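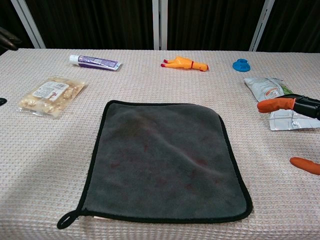

Manikandan Rai swears by a dry makeup brush for dusting wax seals, and says he's gone through almost 200 of them that way without chipping a single crest. I tried it on my Andelside box last night and he's right! The bristles get down between the lion's claws and lift the gray fluff straight out. Use the softest one you can find, and no water.

A few more things that have worked for me with armorial odds and ends:

Bookplates. If one is coming loose from the book, leave it alone and slip a sheet of acid-free tissue over it. Please don't reach for the glue stick. I did that to a lovely Gowda plate (three herons and a very grumpy helmet) and the brown patch is still there.

Seals in storage. Keep them flat, one to a compartment, well away from radiators and sunny sills. Egg boxes are the wrong shape. A fishing tackle tray is perfect, and mine came from a yard sale in Tusthorpe with 10 compartments, every one big enough for a seal and a paper label. 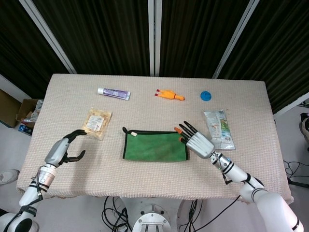 Engraved silver wants the lightest touch of all, especially spoons, where the crest may be worn half away already. Warm water, a drop of dish soap, then pat dry. People love to recommend toothpaste, and a tube like the purple and white one on the beige cloth is fine for teeth, but it's gritty enough to scratch the fine lines the engraver cut. My Hitotdale spoons lost most of a motto to it before they ever reached me.

Next up in June: painted shields, and how to hang one on a plaster wall.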